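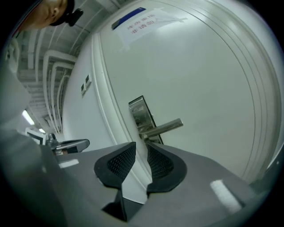
Tess Nilsuwan
Apprentice training lead, Ernau shop

April, 7:40 am -- Great first morning with the new apprentices! Both pairs got through 21 practice welds and asked for more scrap. Job 2655 goes to them next, with the Vasovbridge crew watching.
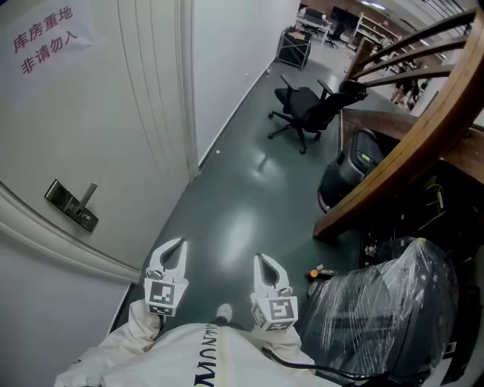 Still want a skills list for each bench, like Iltville has. I'd print it big and tape it up at eye level, red lettering like the 库房重地 sign on the storeroom door -- you can't miss that one. Draft by lunch.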